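Bokier Robotics Lab Teaches Two Arms to Go Fishing, Publishes the Misses Too

September 2020

Researchers at Bokier have released a method for training a pair of robot arms to handle objects that refuse to stay put. The objects in question are toy fish. The lab is aware of how that sounds in a grant report.

The method, called Valo, lets two arms share one plan while each keeps its own sense of timing. In most two-arm systems the arms follow a common clock, which works well for folding a towel and badly for anything that drifts away when touched. Under Valo, either arm may wait for the other, and either may decide the moment has passed and ask to start over.

"Water is a terrible coworker," said Ilona Deák, who leads the project. "You nudge the tray, the fish moves, and now your very expensive plan is about a place where the fish used to be."

Valo was trained on 500 demonstrations, all steered by human operators. The team then ran 100 test trials on each of 2 versions of the software: Valo, and the same network with a shared clock. A trial counted only if the fish was scooped from the tray and released into the correct bucket. Valo completed 81 trials. The shared-clock version completed 46, and on several occasions delivered an empty net to the correct bucket with what Deák calls "great confidence."

Trials were capped at 105 seconds. Kristóf Pap, who wrote the timing module, had argued for a longer limit. He was overruled by the people who had to sit and watch.

One arm works at the tray while the other handles the net, and the division of labor is less obvious than it looks. Early operators steadied the tray too firmly and sent ripples across it, and the network faithfully learned to make ripples. Kyung-hwa Shin rewrote the operator instructions, and the demonstrations were collected again from scratch.

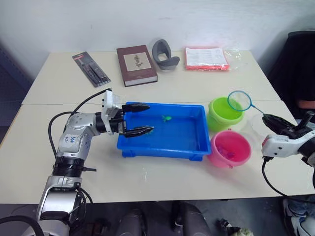 The remaining failures fall into a few families. Most are fish that settle against a tray wall, where the rim of the net can't get under them. Others come from the net catching on a bucket during the handoff. Valo's habit of waiting also has a price: in a handful of trials both arms waited politely for each other until time ran out.

Ákos Vass, who handles outside partnerships, said the lab has no plans to enter the fishing industry. The next round of work will look at rinsing and sorting small parts in liquid, a job with fewer fins.

The code, the demonstrations and recordings of every test trial, failed ones included, are available from the lab on request.

Press contact: Haf Hughes, Bokier communications office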